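Search this site Go

Why Does Cloth Crumple?

Drop a sheet of cardboard and it stays flat. Drop a scarf and it falls in a heap. Both are thin, so what makes the scarf so floppy?

Cloth is made of threads, and each thread is made of tiny hairs called fibers, twisted together. In woven cloth, one set of threads goes up and down and another set goes side to side, over and under. The threads are not glued. They can slide and tilt a little where they cross, so the cloth bends easily in every direction.
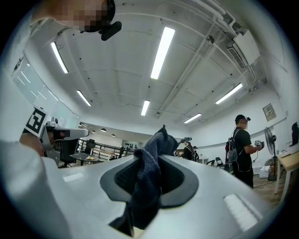

Why do creases stay?

Cotton fibers hold their shape with very small links inside them. When you squash a cotton shirt, some links break and new ones form in the bent position. Water and heat loosen the links again. An iron uses both, then presses the fibers flat while they cool.

Wool is springier. Its fibers are curly, like tiny coils, so many creases drop out if you hang a sweater up overnight.

A dark cloth and a pale cloth crease in the same way, but folds can be harder to see on the dark one. The shadows don't stand out as much.

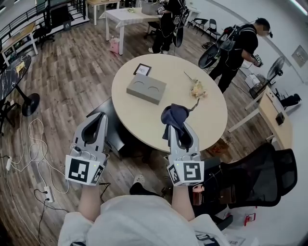 Try it yourself

1. Find 2 old cloths, one cotton and one wool.
2. Squeeze each one into a ball for 5 minutes.
3. Lay them out and look again after 19 minutes. Which has more creases?

Written by Ebbe Amundsen
Contact us | Copyright Drilby | Back to top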